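Equipment review: the Nillow hand-held gripper

The Rastadham laboratory used the Nillow to record 680 demonstrations for its learning system. Operators trained in one morning, and the grip pads show wear along the edges.

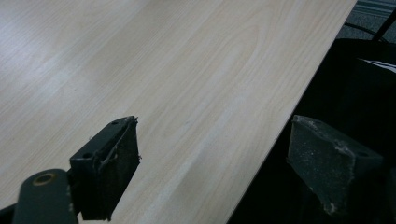 Aniela Pawlak writes that her group replaces pads after 300 demonstrations and would advise others to do the same.

Spoon tasks were the most demanding – 46 recordings were rejected for poor tracking.
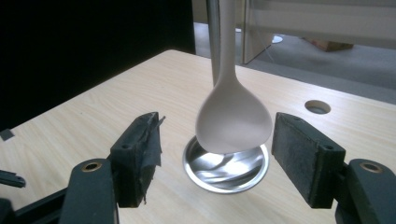
Export to the training format took 5 hours. The Nillow is recommended, with spare pads.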